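The coalition's numbers, and why one former member stopped believing them

Ilaria Marras keeps a printout of the coalition agreement folded in her coat pocket. She spent 2 terms in the Vorkano regional assembly and left the Bilto Alliance last September, and she does not expect the government formed by her old colleagues to last the year. I went to see her expecting a sales pitch for whatever she plans to do next. She says she plans nothing. I'm not sure I believe that either, but she answered most of what I asked.

The arithmetic is simple enough. The assembly has 93 seats. The three governing parties hold a bare majority between them, and one of the three, the Palumbo list, has threatened to walk out over the election law. If it does, the region goes back to the polls under the old rules, which is what the Palumbo list says it wants to avoid.

"They threaten to leave because the threat is worth more than the seats," Marras said. "Once you leave, you have nothing to sell. So I don't expect them to leave tomorrow. I expect them to say it every week until somebody gets tired."

I asked who would get tired first. She thought about it for a while and said the voters already had.

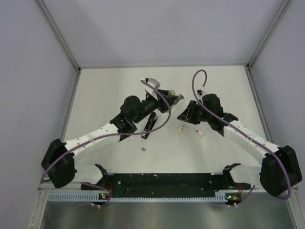

The election law itself has been through so many drafts that it is hard to say what the parties disagree about. The current version raises the threshold for entering the assembly to 3 percent and gives the winning list a small bonus of seats. Supporters say it will make governments more stable. Marras voted for an earlier draft and now says she shouldn't have.

"I was told there was a study," she said. "I asked for the study. I got a summary. I asked who wrote the summary and was told it had been discussed in the group. That's when I should have voted no, and I voted yes, like everyone else at that table."

The Alliance has never published the study. When I called its press office, a spokesman told me the party's position on electoral reform was well known. He would not say whether the document existed. He called back an hour later to ask that his name be left out.

Marras is easier to like than she is to pin down. She talks freely about the mistakes of other people and a little less freely about her own. She sat on the budget panel when the Birkero road contract was extended without a new tender, and it was only when I brought it up a second time that she gave me a proper answer.

"It was legal," she said. "It was also lazy. We were told a new tender would delay the work, and the work was late anyway. I signed off on it with the rest. If you want me to say I'm sorry, fine, I'm sorry. But I'd like to hear it from the ones who are still in office."

That last part is a habit of hers. Nearly every admission comes with somebody else attached to it. Still, I could find no other member of that panel willing to talk about the contract at all, and I called every one of them.

She is at her most convincing on how the coalition was put together. The talks took 21 days, she said, and most of that time went on who would hold which post. Policy was left to the last two evenings. The printout from her pocket seems to bear her out: the section on public offices is several pages long and very exact, while health care gets a paragraph that promises to "continue the dialogue" with hospitals in the region.

"Read it as a stranger would," she said, pushing it across to me. "Which part did they care about?"

It's a fair question, although it would be fairer if she had asked it then. Her own signature is on the last page. She said she signed because the alternative was another election, and because people she trusted told her the details could be fixed later. I asked whether any had been.

"One. They corrected the spelling of Birkero."

The opposition has been happy to quote her since she left, and this seems to bother her more than the attacks from her former party. She has turned down two invitations to speak at opposition rallies – she showed me the messages – and says she would turn down a third. She has little good to say about their program, which promises lower taxes and more spending and does not explain how the two fit together.

"They'd sign the same kind of paper we did," she said. "Different names in the same boxes."

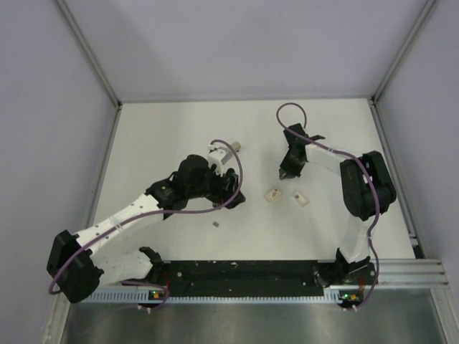
What happens on 13th April

The next test comes when the election law returns to the floor. The government has put the vote on a Friday, a day when many members from the outer districts would normally be on their way home. Marras reads that as a plan to get the law through a thin chamber. The assembly's office says the date was picked to suit the calendar and that every member was informed in good time.

Both could be true. If the Palumbo members stay away, the law fails, and the coalition will have to decide whether it still exists. If they turn up and vote yes, they will have given up their best card for something they haven't told anyone about.

Marras expects them to turn up. "They'll have been offered something," she said. "You'll find out what it was in the budget, if you read the footnotes."

I asked what she would do if there were an early election after all. She said she would vote, like any other resident, and folded the agreement back into her pocket. Then I asked if she would run. She said it was too soon to talk about that, in the same words she used the last time, a few weeks before she ran.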